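Rundthorpe Workshop, Kikside
Workshop notebook: surface finishes bench
September, Tuesday
Entered by the bench supervisor

Work resumed at 9.15 on the white table tops returned by the Kikside reading room. The tops were refinished in this workshop last winter and have been in daily use by the public for most of the period since. The reading room reports that the finish has held well over the greater part of each top but has dulled along the front edges, where readers rest their forearms. It has asked whether the edges can be treated alone or whether each top must be taken back and coated again in full.

The first top, stock number 3914, was cleaned with warm water and a weak soap solution and left to dry over the lunch period. Under the inspection lamp the dulling was found to run in a band along the whole of the front edge, widening at the centre. There was no lifting and no cracking. A fingernail drawn across the band left no mark. The back edge was as it left us, apart from a small ring, probably from a cup.

The second top, 1428, is in poorer condition. The left corner has been struck at some time and the coating has broken away down to the primer. Someone has attempted a repair with what seems to be ordinary correction fluid. This was removed with a plastic scraper. The primer underneath is sound and may be left in place.

Three methods were tried on the front edge of 3914, each on a short length marked off with low-tack tape. The first was polishing with the fine paste supplied by Nudent, applied with a soft cloth. The second was a light rub with the grey pad followed by the same paste. The third was a light rub with the grey pad followed by one thin coat of the current white, brushed and left to level.

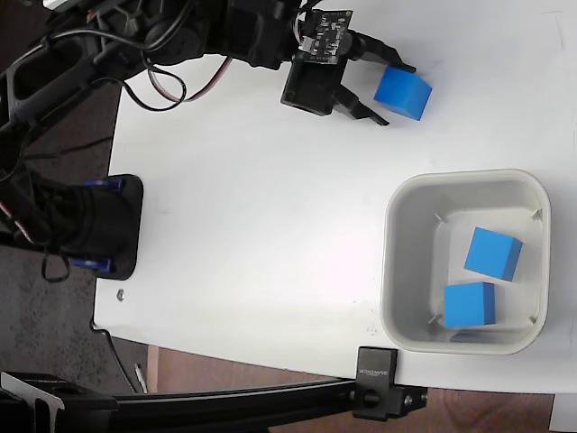

The first method brought back some of the shine but left the band visible when the top was viewed from a low angle. The second was better, and at normal sitting height the treated length could not be told from the rest. The third gave the best surface to the touch, but the new white is plainly colder than the old, and the join shows from across the room. The tin was checked against the order and is the correct shade. It must be accepted that the older coat has yellowed slightly in service, and any local repair with fresh material will therefore be seen.

The matter of shade was discussed with the paint store in the afternoon. The store holds a part tin from the original batch, opened and resealed. A skin had formed, but the material below it stirred out well and passed through the strainer without trouble. A test card was brushed at 2.40 and placed on the rack beside a card of the new white. Both are to be read when hard. If the old batch proves usable it should be kept for the corner of 1428 and not spent on edges.

A note on drying. The rack by the north wall has been running colder than the rest of the room since the window catch failed, and cards left there overnight have stayed tacky into the following day. Work was moved to the inner rack. The catch has been reported twice. Colleagues are asked not to wedge the window with sanding blocks, as two have been lost to damp already.

The MacBrayne lamp was used for all readings today. Its left tube flickers for the first few minutes and should be allowed to settle before any judgement of gloss is made. Readings taken earlier in the month under the ceiling lights should be treated with caution and repeated where the top is still on the premises.

Materials used: paste, one third of a jar; grey pads, 6; low-tack tape, part roll; white coating, a small quantity decanted. The stock sheet has been amended. Pads are now low, and an order for a further 31 has been placed on the shelf list for approval.

Provisional advice to the reading room is that 3914 may be treated by the second method along the front edge only, and returned. No advice is given yet on 1428. The remaining tops have not been unwrapped. They are stacked on edge by the goods door with card between them and are not to be laid flat, as the wrapping tape marks the surface under weight.

To do: read both test cards; repeat the second method on a longer length and wipe it down daily with the reading room's own cleaning fluid, of which a bottle has been requested; ask whether the fluid was changed during the year.

Rundthorpe Workshop, Kikside | Contact the bench office | © Rundthorpe Workshop | Back to top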